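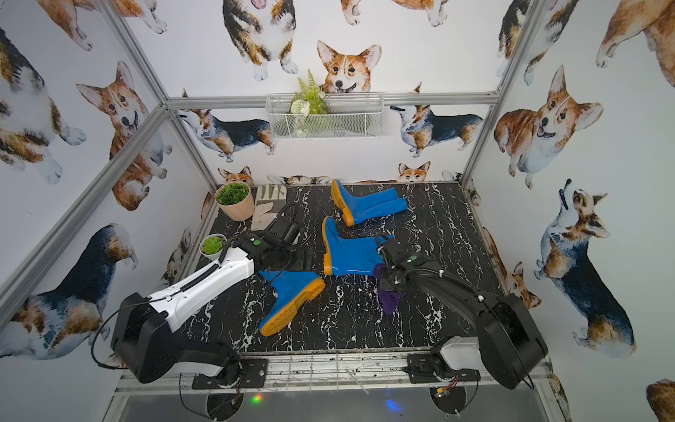

Boots, a glove and a bit of greenery on the marble-patterned tabletop.

There is a particular kind of wet that only a country garden can manage at the tail end of a Tasmanian winter, and anyone who has carried a bucket of kitchen scraps out to the compost in it will know exactly what I mean. We moved to Prindevitz, a village with one shop and a great many wattles, in July, which everyone told us was the silliest month to choose. They were probably right. But I've come to think that starting a garden in the mud teaches you things you'd never pick up in spring.

Our block is 2,002 square metres, most of it sloping the wrong way. The last owners had kept sheep on it, and before that it was part of the old Matoušek orchard, so every so often you come across a stump with a stubborn green shoot poking out of it. The house sits at the top and all the rain in the district seems to pass by on its way to the creek. For the first fortnight I did nothing except stand at the kitchen window with a cup of tea and watch where the water went — and I can recommend it to anybody, because I learned more from that window than from the whole shelf of gardening books I'd lugged across Bass Strait.

The water, as it happened, loved the very spot where I'd planned to put the vegies. So the vegies went up beside the shed, and the soggy patch became a home for sedges, a tree fern and a river mint that has since tried to colonise the path. Plants that like wet feet are a generous lot once they've settled in.

Clothes matter more than you'd expect. I spent years gardening in old sneakers and was cold to the knee for most of them. Now there's a row of gumboots by the back door in assorted sizes, and visitors are expected to help themselves.

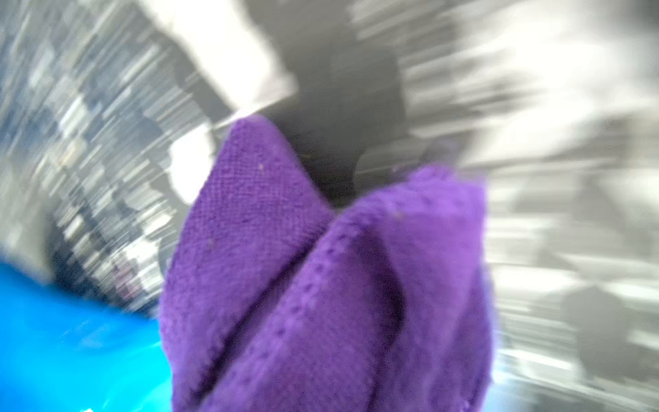 The back door itself deserves a word, as it's really the heart of the place. We put in a deep bench, a row of hooks and a tap at ankle height, and the whole business came to $580, most of which was the plumber. Mud stops there now, or a good deal of it does. I keep a basket of old towels for the dog, who regards being dried as the best part of her day and will go straight back out to earn another turn.

As for what to grow, I'd start with the things that forgive you. Silverbeet, broad beans and kale all sat through our first frosts looking mildly offended and then got on with it. I ordered 79 garlic cloves from Dultance, the little nursery over the hill, and planted them far too late in a drizzle that never let up, muttering the whole time. They came up anyway, smaller than they should have been and wonderfully strong. The potatoes were another matter and I'd rather not discuss them (next year they're going in a raised bed, with plenty of straw and a bit more humility on my part).

By the end of summer the slope had dried to biscuit and I found myself quite missing the puddles. On 27th February the first real rain in weeks came through just after tea, and I went out in my nightie and boots to listen to it filling the tank. The frogs had started up down by the sedges, and I stayed out there until my sleeves were soaked.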